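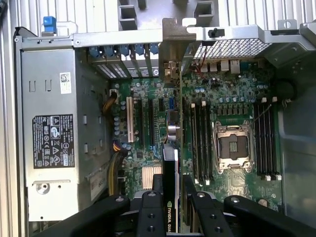 8/27/18

We're up to 500 examples of the graphics card task now, all done by a person steering the arms. Hernán drives most of them. I label, and Danish keeps the log of which ones to throw out.

The rule is that every run starts with the card at a slightly different angle. If they all start the same way, the model learns one motion and falls over on anything new. We did 16 runs this morning and dropped 3, all for letting go too early.
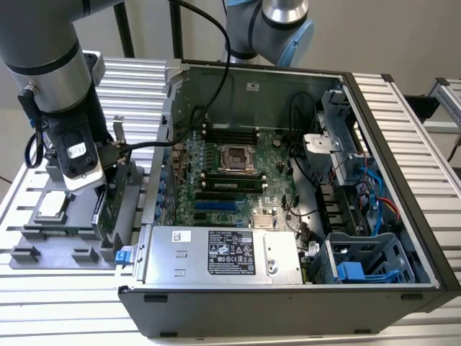 Two arms, one open case, and the tray with the processor in it.

Memory sticks are next. They're smaller and the latches are fussy, so I expect to throw out more — Hernán thinks fewer. We started this in June with 9 usable runs, and I still have those in a separate folder.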